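Notes for the session on Flitum, our small study of learning to grasp from hand-held demonstrations. Revised Aug 6, 2023.

Last time we got as far as the data itself, and I promised to say more about how much of it you really need (a question I enjoy far too much, so please bear with me!).

We had 634 demonstrations recorded in July. After throwing out the ones where pose tracking dropped, we were left with 567, and those are what the policy was trained on. Each input is a short history of 16 wrist views, and the policy predicts the next stretch of motion plus the finger opening.

**Clutter matters more than count.** When we trained on tidy tables only, the policy did nicely on tidy tables and then wandered off as soon as a box had walls or a soft object sat next to a stiff one. Mixing in ordinary household mess — same number of demonstrations, mind you — helped a great deal on all 5 test tables.

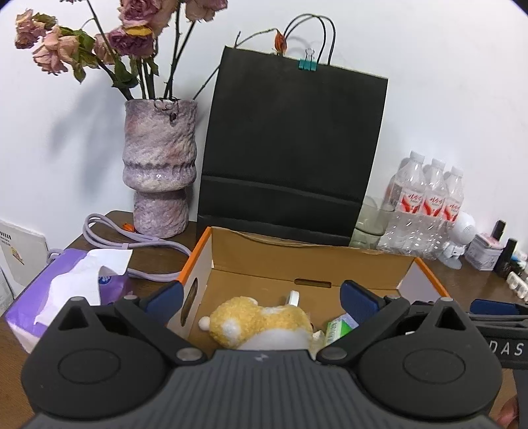
Fletcher McAlister wondered whether the gain comes from the clutter or simply from more varied finger openings, and suggested holding the openings fixed while changing only the background. It's a lovely suggestion, and we haven't run it yet.

For next time, please read the Kulus notes on action histories and bring one idea for testing Fletcher's question.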